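Rapport d'avancement à la Fondation Vastano

Projet : collecte de la mémoire orale du quartier Conceição
Rédaction : Emerson Vasconcelos, coordinateur
Date : 29 avril 2024

État des entretiens

Depuis décembre, 10 entretiens ont été enregistrés auprès d'anciens ouvriers de la conserverie Femomberg et de leurs familles. Les plus longs dépassent deux heures. Deux personnes ont souhaité relire leur transcription avant dépôt, ce qui décale d'autant la mise en ligne. La transcription des autres est terminée, sauf les passages en portugais, confiés à une traductrice extérieure.

Photographies et papiers

Les familles ont prêté environ 400 documents : bulletins de paie, cartes syndicales, photos de fêtes et de sorties. Tout a été numérisé puis rendu, à l'exception d'un album dont la reliure doit être reprise. Le classement suit le plan convenu en début de projet, par rue puis par famille.

Locaux

Le travail de numérisation et d'écoute se poursuit dans les locaux de Flerwood, prêtés jusqu'à la fin du projet. La pièce est claire, avec un plafond blanc et un mur du fond gris pâle. Le chauffage a été réparé. Il manque encore une armoire fermant à clé pour les originaux.
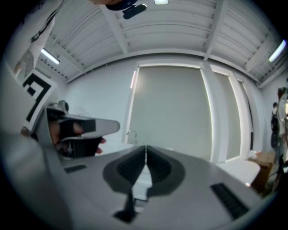

Dépenses

Le poste transcription est conforme au budget. La traduction coûtera 2000 euros, montant supérieur à la prévision. Nous proposons de prendre la différence sur la ligne déplacements, peu utilisée, la plupart des témoins habitant à proximité. Votre accord écrit est nécessaire pour ce transfert.

Suite du travail

Il reste 3 entretiens à mener, dont un avec l'ancienne infirmière de l'usine, reporté pour raison de santé. Le livret destiné aux écoles est en cours de rédaction. Une première version vous sera envoyée avec les pièces comptables.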